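People wanted for our gripper trials – paid, part-time, no robot experience needed

Posted Fri 4 February by Idun Solberg

Hello! I run the small trials bench at Tremton and I'm looking for two people to come and drive robot arms with me. It's part-time, it's paid, and most of it is picking things up and putting them down again. If that sounds dull, it probably isn't for you. If you've ever spent a whole evening trying to get one stubborn jar lid back on straight and quite enjoyed it, keep reading.

We've been asked by Söderlund to compare grippers on small household things, the sort of stuff that lives on a shelf or at the back of a kitchen drawer. We have two sets of fingers to try, one stiff and one with a bit of give in it, and two controllers to drive them with. One controller is a pair of handles you hold and move about as if they were the arms themselves. The other is the Mostard, a desktop unit with knobs and a foot pedal, and opinions on it are divided (I like it, my colleagues mostly don't, and I would love some fresh hands to settle the matter).

Every pairing of fingers and controller gets the same list of tasks. Take a toy off the shelf and lay it on the floor of the bench. Put it back. Move a sponge from one side to the other. Pick up a stapler that's lying at an awkward angle. There are 80 tasks on the list and you won't do them all in one go, I promise. We write down how long each one took, whether the thing was dropped, and how fed up you were at the end of it on a scale you get to fill in yourself. 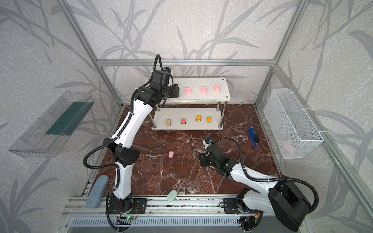 The bench, with both arms over the marble floor and three of the pigs up on the shelf.

The pigs are harder than you'd think. They're round, and a round thing gives the fingers very little flat surface to hold on to, so a grip that looks fine in the camera view can slide off as soon as you lift. The little cars are a different problem, as they sit on the lower tier and you have to come in underneath the top one without knocking it. I did 300 practice lifts in January and I still clip that shelf more often than I'd like to admit!

What a session is like

You come in, have a cup of tea, and I show you which controller and which fingers you're on that day. You get a warm-up that doesn't count. Then we work through a block of tasks with a proper break in the middle, and afterwards we sit down and you tell me what annoyed you. That last part matters a lot to me, so please don't be polite about it. If the left arm feels slower than the right, or the camera view makes you lose track of how deep you are on the shelf, I want to hear it while it's fresh.

Swapping the fingers over is my job to start with, but I'll teach you if you're interested. You need a small hex key and some patience.

Who I'm after

You need to be over 18 and happy to sit and concentrate for a fair stretch. Steady hands help, though we'd like to hear from people whose hands aren't so steady too – a controller that only works for one sort of person isn't much use to Söderlund or anybody else. Left-handers especially welcome, as we've only had right-handers on it so far. Glasses are fine. Gaming experience is fine, and so is never having touched a gamepad in your life.

You don't need to write code. You do need to be honest in your notes, and to leave a bad run on the sheet even when the next one was lovely.

Pay and hours

The full block pays £1085 and is split into half-day sessions that we arrange between us. Mornings suit me best but I can be talked round. If you have to stop partway through, you're paid for the sessions you've done. Bus fares are covered, just keep your tickets.

There may be more work later on. Furnitow have asked us about drawers and cupboard doors, and if that comes off I'll ring the people from this round first.

How to apply

Send me a few lines through the contact form on the Tremton website and put "gripper trials" in the subject box. No CV, please. Tell me which hand you write with, which days you could manage, and something fiddly you're good at (icing, soldering, threading needles, anything like that). I'll ring everyone I'd like to meet, and you can have a go on both controllers before you decide whether to say yes.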